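Section 4. Setting up your table at a community arts event

Read this section if your group has reserved a table through the Faltmont Arts Center. Tent and stage set-up are covered in Section 5.

Before the day

1. Confirm your table number with Sunita Mercado. Numbers run from 1 to 60 and are given out in the order forms come in.

2. Choose one make-and-take activity. It should take a child no more than 16 minutes from start to finish. Longer projects hold up the line and families leave.

3. Pack supplies for 50 visitors. Put paper, stickers and glue sticks in separate bins with lids.

4. Print your sign on letter-size paper, landscape. Include the name of your group and the name of the activity.

Note: Groups borrowing a Brillum display board must ask for it by e-mail. Boards are not handed out at the door.

On the day

5. Check in at the Lozano Street entrance. Roscoe Baptiste has the table list and the parking passes.

6. Find your table and check that the legs are locked. Push down on each corner before you put anything on it.

7. Cover the table. The cloth should stop at least a hand's width above the floor on the side where visitors stand.

Caution: Do not run extension cords across the walkway. If you need power, request a wall table on your form.

8. Set finished samples at the front and supplies behind them. Keep scissors on your side of the table – children can ask for them.

9. Put one damp towel and one dry towel where your helpers can reach them. Glue and washable paint should be wiped up before the next family sits down.

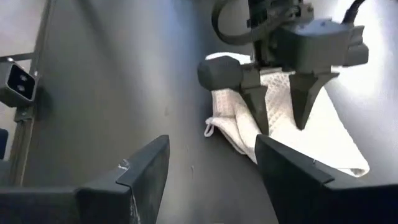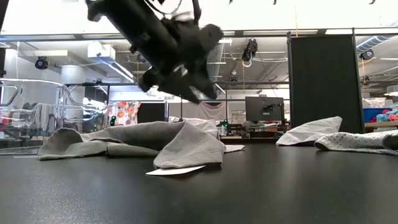 10. Start a tally sheet. Make one mark for each child who finishes a project. Do not write down names, ages or schools.

Note: Last season's events drew 1485 finished projects across all tables. The tally is used to plan supplies, so please turn it in even if your table was slow.

Taking photos

11. Ask a parent or guardian before you photograph a child. A yes from the child is not enough. Signed forms go in the blue envelope.

Packing up

12. Stay open until the closing announcement. Visitors often come by after the last performance.

13. Cap all markers, wipe the table and fold the cloth. Unclaimed artwork goes to Verna Iwasaki at the front desk, where it is kept until the end of January.

14. Return the tally sheet, the envelope and any borrowed board before you load your car.

If something is missing or broken, tell Delphine Wojcik at the information table. She can replace chairs and tables but does not carry craft supplies.

Section last revised 23/11/2024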